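4.2 Reading lists and carry-over

We coded 3236 list entries from 92 public book blogs. An entry counts as carried over if the same title shows up on the next January list. Series books carry over more than stand-alones, and the gap is widest for second volumes. Haque and Akanda coded seperately, disagreements went to Uddin. Lists with no year in the title: dropped, 18 in all.

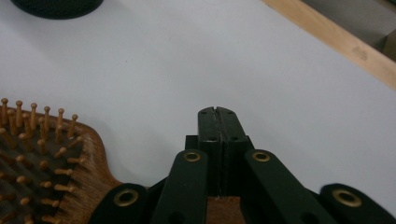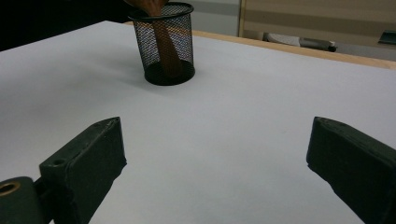
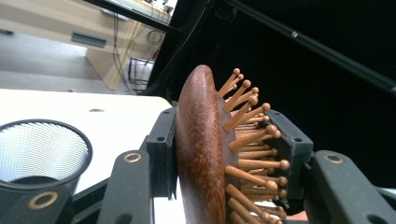 Figure 3. Tabletop with a hairbrush; mesh pencil cup and a hand; hairbrush between gripper pads.

4.3 Out-of-order readers

Harder to code. Some bloggers start mid-series and say so in a footnote, some dont. We kept both. Titles pushed back by the publisher are marked "late" and left out of the carry-over rate.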